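Last updated: April, 4:40 pm

Notebook - bottle bench, Bravadham workshop

April, started 9:15 am

Bottle sorting again. Want to finish the caps + labels question before Effie writes up her half, otherwise we do it twice. Clifford out until lunch so I have the white table to myself, good.

To do, carried over from last entry:
- decide labels on or labels off for the drinks bottles
- cap torque, re-do the ones Manon crossed out
- wipe table
- ask Garnet where the good calipers went

9:40. Wiped down with the Brunner cleaner, the weak mix. Smells less than the other one. Started with the water bottles, they're the easy ones, straight sides, one label round the middle, screw cap. Laying them down on their sides for the whole session. Standing up they get knocked and then you lose your place in the list.

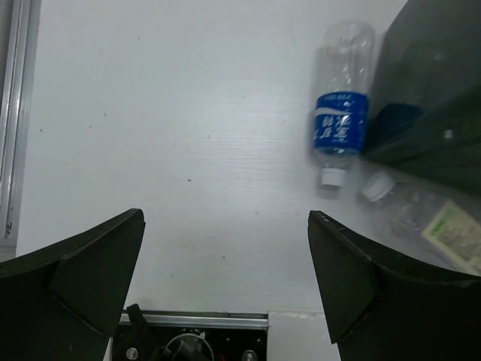
Water bottle, blue label, white cap. On its side, cap on.

Ridges are a pain for the label test. Where the film sits over a ridge the blade skips, and you get a torn strip in place of a clean edge. Tried cutting between ridges, much better. Note for Effie: cut in the groove, not on the rib. Heat gun lifts the film but it curls up and sticks to itself, and then you can't weigh it. Cold and slow wins.

Cap torque. Chantal's sheet says turn until it clicks at the ring and read off the peak, but two of us have been reading the second peak (ring letting go) and Manon the first one (seal letting go). Thats why her column looked wrong. It isn't wrong, it's a different number. Un-crossed it out. From now on we write both, first / second, in that order, no brackets.

10:50. Coffee. Garnet says calipers are in the Cidness drawer. They were not. They were under the Cidness drawer.

11:05. Drying rack question, for whoever picks this up: bottles with a bit left in the bottom go to the wet tray, even if it's only a mouthful. Last batch had 3 on the dry side that should of been wet, and the weights for all of them are junk now. Struck those rows through in the sheet, didn't delete. Please nobody delete.

Moved on to mixed types. Juice is the one I was dreading. Label wrap is printed with everything on it, fruit picture, barcode, small print, so if we take it off we lose the only ID on the bottle. Proposal: scan the barcode BEFORE the wrap comes off, write bottle number on the cap in marker, and on the base as well. Chantal ok with this (asked her in the corridor). Effie not asked yet.

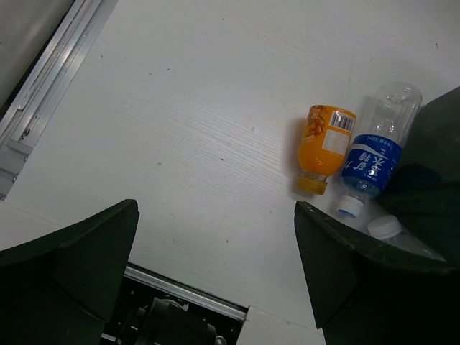
Juice and water side by side, third bottle at the right. All on their sides.

Juice is still full so it goes last. Water one marked 500ml has a small amount left in it = wet tray, see above. Note the cap colors, yellow-orange on the juice, white on the water. If we are sorting caps by color as well as by resin then the bins need new labels, right now bin two just says "caps (misc)" and everything goes in there incl. one washer and a pen lid.

Shape matters more than I thought for stacking. The short fat juice ones don't nest with the long ones, leave a gap every time and the row shifts when you pull one out. Two crates then, short in one and long in the other. Garnet has two spare crates from the Beritz order, said we can keep them if we return the lids.

1:30. Clifford back. Torque on the next lot, he turns, I read. Goes a lot faster with two people. We got through 25 before the gauge started drifting, then zeroed it and repeated the last 10 to be safe. Repeats look fine on first peak, bit low on second. Could be the gauge, could be that rings that have been let go once don't grip the same, in which case the repeat is meaningless for second peak. Duh. Only use first peak from repeats. Wrote that in red on the sheet.

Running total in the sheet is now 316 caps. Manon's un-crossed rows included.

2:45. Labels on or off: OFF for water, ON for juice until scanned, then off. Writing it down here so we stop having the conversation.

Left for next time:
- tell Effie about groove cutting and the barcode order
- new bin labels, thick marker this time
- gauge needs checking agianst the spring scale
- empty the wet tray, rinse, don't leave it over the break
- Beritz crate lids back to Garnet
- more blades

Calipers now hanging on the hook by the door. Leave them on the hook.

Recent entries
Cap torque, first round (Manon)
Wet tray / dry tray, what goes where
Film labels: heat gun trials
Crates and shelf space
Brunner cleaner, weak mix vs strong mix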